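Häufige Fragen zur Rechnerspende und zum Selberschrauben

Schön, dass Sie bei der Werkstatt Plastitz gelandet sind! Viele Fragen erreichen uns immer wieder, und die häufigsten beantworten wir gern gleich an dieser Stelle.

Nehmen Sie auch ganz alte Bürorechner an?

Aber ja, sehr gern sogar! Solange das Gehäuse beisammen ist und nichts ausgelaufen ist, freuen wir uns über jedes Stück. Auch ein Gerät, das keinen Mucks mehr macht, hat meistens noch Arbeitsspeicher oder ein Netzteil, das einem anderen Rechner weiterhilft.

Muss ich die Festplatte vorher ausbauen?

Müssen nicht, aber Sie dürfen natürlich. Ziehen Sie zuerst den Netzstecker, legen Sie den Tower auf die Seite und nehmen Sie das Seitenteil ab. Bei vielen Dell-Geräten sitzt die 3,5-Zoll-Platte in einem blauen Kunststoffrahmen. Den Rahmen legen Sie uns bitte wieder dazu, einzeln sind die Dinger erstaunlich schwer zu bekommen.
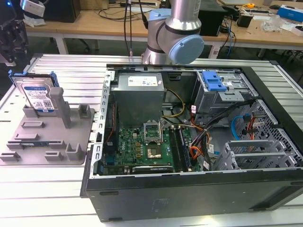

Was passiert mit meinen Daten?

Festplatten, die bei uns ankommen, werden gelöscht oder zerstört, ganz wie Sie es wünschen. Kreuzen Sie es einfach auf dem Abgabezettel an. Eine Bestätigung schickt Ihnen Eugénie Cordier auf Wunsch gern per Post.

Was kostet ein aufbereiteter Rechner?

Ein kompletter Tower mit Netzkabel kostet 59 Euro, und 2 Jahre lang schauen wir kostenlos hinein, falls er einmal zickt. Bildschirme haben wir leider nur manchmal da, fragen Sie am besten kurz vorher nach.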